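Chess club finds a new home at Ceveo
15 May 2026

Well, we've got a room! After a long winter of shuffling between the back of the pub and Jarlath Fitzgerald's front room (thank you, Jarlath, and sorry about the carpet), the Skakoritz chess club is moving into the Ceveo building on the corner, and I could not be happier about it.

The deal was signed on Tuesday evening. We get the ground floor one night a week, with the kitchen thrown in, and the rent comes to £22 a session. Melur Wibisono did the haggling and I'm told she was terrifying. We've also had a grant of £783 from the Clistalora fund, and that will go on clocks, a decent set of score books and, if there's any left over, biscuits that aren't the cheap ones. 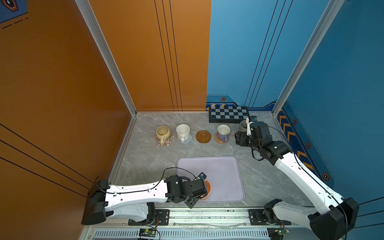
What happens on club nights

Doors open at half past six. Beginners get the first hour with Thu Văn, who taught me the Caro-Kann and has been very patient about how I play it. After that it's friendly games until we're chucked out, plus a ladder for anyone who likes that sort of thing (I do, even though I live near the bottom of it).

You don't need to bring a set, but do bring one if you're fond of it. I still play on the folding board my uncle gave me and I'm slower on anything else. Juniors are welcome with a grown-up, and subs stay at £2 a night.

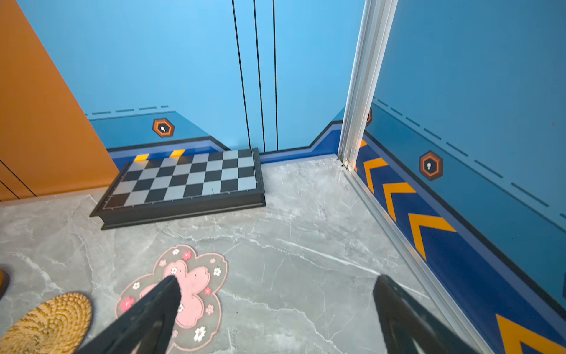
A folding chessboard against the blue wall.

The summer match against Đinh is on as well. It's set for August, over 30 boards if both sides can fill them, and we lost the last one so badly that Thiện Sầm still won't talk about the endgame on board four. Lâm Khổng is captain this time and wants names early. He'd also like people to turn up to at least a couple of practice nights first, which seems fair enough!

If you'd like to play, or you fancy helping with teas on the day, put your name on the sheet by the kitchen door or catch Lâm after the ladder games. Parking is a pain on that street, so come on the bus if you can.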